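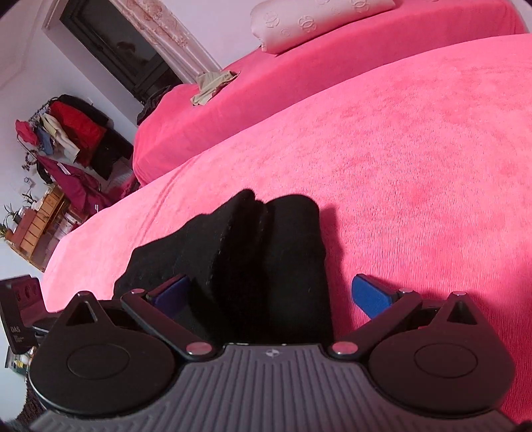

Fleece blanket

A fleece blanket is a soft, fuzzy cover made from knitted polyester that's been brushed until the surface fluffs up. I've been keeping this little blanket encyclopedia going for ages, and fleece is the entry I get the most mail about, so I finally rewrote it (my old version was mostly me complaining about static).

How it's made

The yarn gets knitted into a flat cloth, then wire brushes pull up tiny loops, and a trimming machine evens them out. All that fuzz traps air, and the air is what keeps you warm! Polyester barely soaks up water, so fleece dries fast too – I hang mine at 9 in the morning and it's usually ready by lunch.
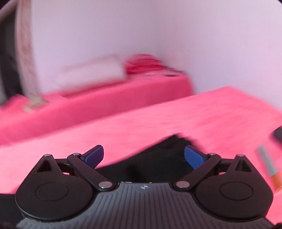 Weight

Fabric people talk in grams per square meter. A light couch throw might be 100, and the one on my own bed is 219, according to its tag. Heavier means warmer, up to the point where you kick it off. My friend Brayden Zacharias swears by two thin ones stacked together, and I've come around to that.

Washing

Cold water, gentle cycle, no fabric softener. Softener coats the fibers and flattens them, and high heat can make the pile go crunchy. Wash it away from towels or you'll be picking lint until Thursday. Fleece also sheds tiny plastic fibers, so I wash mine less often than I used to and shake it out in between.
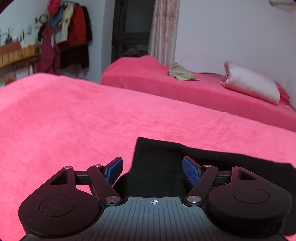

Photo: Manon Nguyen

See also: Flannel; Pilling; Quilt; Sherpa lining; Throw sizes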